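Stedinel 2.4 : évaluation du logiciel de perception et de planification de saisie

Objet de l'évaluation

Le logiciel Stedinel réunit, dans une même interface, la relecture des démonstrations manuelles, l'estimation de pose des objets et la planification de la saisie. L'éditeur, Arnitz, le destine aux laboratoires et aux services d'intégration. La présente évaluation porte sur la version 2.4, installée sur un poste sous Linux, et retient comme point de comparaison la suite Quinlan, employée par notre service depuis décembre.

Le jeu d'essai comprend 3,212 séquences, dont 1,577 enregistrées en extérieur. Les plateaux de verre y sont fréquents, les reflets constituant une difficulté connue pour l'estimation de profondeur.
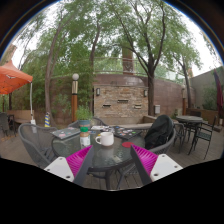 Mug blanc et bocal à couvercle vert sur un plateau de verre, entre les doigts de la pince.

Perception

La segmentation donne satisfaction sur les objets opaques. Le mug est isolé correctement, anse comprise, et son orientation demeure stable d'une vue à l'autre. Les résultats sont moins réguliers pour les contenants transparents : le module de profondeur place parfois leur paroi au niveau de la structure visible sous le verre. Un masque manuel corrige ce défaut, mais il doit être redessiné à chaque changement de point de vue. Sur 417 séquences comportant un récipient transparent, 200 ont nécessité cette intervention.

Planification et contrôle

Le planificateur propose plusieurs axes d'approche, classés selon la marge disponible entre les doigts et l'objet. Le réglage de l'ouverture est clair et la documentation, complète. Il est regrettable que les contraintes de voisinage ne puissent être enregistrées dans un profil commun à plusieurs projets.
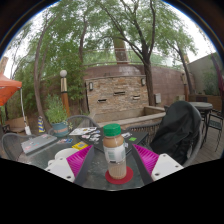
Service d'évaluation des outils logiciels, Adholm
Rédacteur technique, pôle Perception et commande

Pour une bouteille debout, telle que celle posée sur le dessous-de-verre rouge, l'approche latérale est retenue par défaut. Les nervures du bas de la bouteille perturbent le calcul des normales ; il est recommandé de limiter la zone de contact à la hauteur de l'étiquette.

Avis

Stedinel 2.4 convient aux équipes disposant déjà d'une procédure d'annotation. L'export des trajectoires est plus rapide qu'avec Quinlan et le journal d'erreurs, mieux structuré. Le traitement des surfaces transparentes reste à améliorer.

Évaluation arrêtée au 21 mai 2024.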